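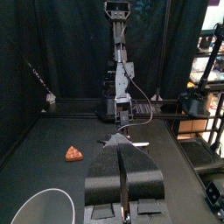 We went over to Fultow on March 7, 2025 for the open day at the Asamoah building. Entry was free but you had to book, and the booking page stopped taking names at 200. The bus from Dultar drops you at the wrong end of the estate, so allow for the walk along the fence.

The ground floor had the usual stands, with leaflets and a tea urn. We spent most of our time upstairs, where the tables were set out with play food and a few dishes to put it in. The one we stayed at longest had a small orange-brown wedge that looked like a slice of pizza, with a bumpy top and pinkish patches, and an ear of yellow corn. The activity was tidying: food goes in the dish or the cup, then comes out again for the next go.
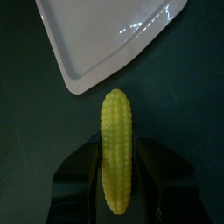
*The corn, beside the pale dish.*

I had expected the corn to be plainer. The kernels are raised and run in straight rows from one end to the other, and the yellow turns more golden towards the bottom. My own set at home has a corn that is one smooth lump with lines printed on it. According to the handout, the store room holds 2,000 pieces of play food, most of it bought from Zakov, and the shelves are sorted by colour. We weren't shown the store room, which was a pity.

The table is square and black, with dark cloth hung behind it and down both sides. It makes a good plain setting for the bright pieces. It is less kind to the darker ones, and I would have liked a lamp brought nearer.
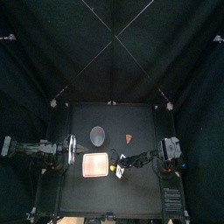 Someone next to me thought the curtains were a good idea and wanted the same for the toy corner at a nursery, where the children look at the window instead of the table. She asked if the cloth could be washed. The answer was yes, on a cool wash, but it takes 6 hooks a side to get it back up and it creases.

After that there was a talk on choosing containers. The main point was that a shallow dish and a deep cup ask for different things. A long piece such as the corn will lie in a dish quite happily, but in a cup it has to go in on end. The talk ran over and we missed the second half of the questions.

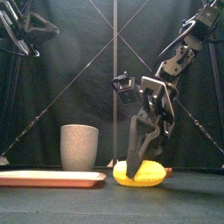 A voice from the back said round pieces were the real nuisance, as they roll off before you can get the dish under them, and could there be a rim on the table? The speaker said a rim had been tried and crumbs of everything collected along it.

Lunch was soup or a roll, cash only. We left at 3 to be sure of the bus. There is another open day in July, and the booking page for that one is already up.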